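Horkell Steamer Pot: Getting Set Up
Section 2. Steaming and Plating Buns

I make buns in mine more than anything else, so I'm starting with those.
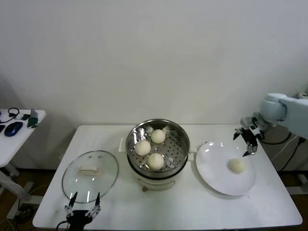 Get everything within reach before you switch on. Mine lives on a plain table with a plate on one side and room for the lid on the other.

1. Pour water into the base until it's 2 cm deep. Keep it below the basket - soggy bottoms are no fun!

2. Set the basket in and check that it sits level.

3. Put in your buns with space between them (they puff up more than you'd think). I like three at a time, in a loose triangle.

4. Put the lid on and turn the knob up. Fresh buns get 18 minutes from the first good puff of steam. Ready-cooked ones from the fridge only need 10.

5. Turn the knob to off and wait 2 minutes before you lift the lid. I used to skip this and got wrinkly buns every time.

6. Tip the lid away from you, let it drip, and lay it flat on the table. Then move the buns to a plate one by one.

Caution: Steam burns are nasty. Keep your face back when the lid comes off, and don't touch the basket rim with bare fingers.

Note: If a bun sticks, give it a minute and try again with a damp spatula. A square of parchment under each one helps too, but leave some holes uncovered so the steam gets through.

Let the pot cool for 30 minutes before you empty it. Cleaning is in Section 3.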